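Cellska teaches home robots to find the doorway before they reach for the door

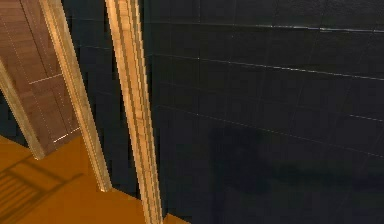
2 min read

Fandby, Jul 8, 2019 - I'm Vasilis Ivanov, I look after the simulation work at Cellska, and I've been allowed to write this release myself, so please bear with me! Today we're sharing the first results from Atevov, our method for teaching a household robot where a doorway is and which bits of it stay put.

Doors are a pain for robots. A machine that can pick up a mug all day long will happily drive its elbow into a door post, and for years our own software was no better. The usual answer is to show it more and more real doors, but that's slow, and it's hard on the paintwork (ask our landlord).

So we went the other way and built the houses on a computer. Atevov made 2000 rendered rooms for us, with the tiles, the floors, the wood and the lighting all shuffled about. Some views are plain and some are downright awkward - a dark tiled wall seen at a steep slant, pale wooden posts leaning across the view, a reddish-brown door panel off to one side and shadows falling over an orange floor. I'm fond of the awkward ones. A shadow with stripes in it looks an awful lot like a step if you've never met one before.

The robot's software gets one still view at a time and has to mark the posts, the panel and the gap. After training on the rendered rooms alone, it marked all of them correctly in 80 per cent of the test views we had kept back. Then in June we tried it on 10 real doorways at our Fandby workshop, with no extra training at all, and it got through 9 without touching the woodwork. I may have cheered.

The one it missed had a glass panel, and glass is still a weak spot for us. We haven't tried sliding doors yet either, or doors with a person standing in them, so there's plenty left to do.

Our partners at Kulkarni are now running the same tests on their own machines, and we'll put out their numbers next to ours, good or bad.

If you'd like to talk about the method or come and see the workshop, drop a line to the Cellska press desk and ask for me.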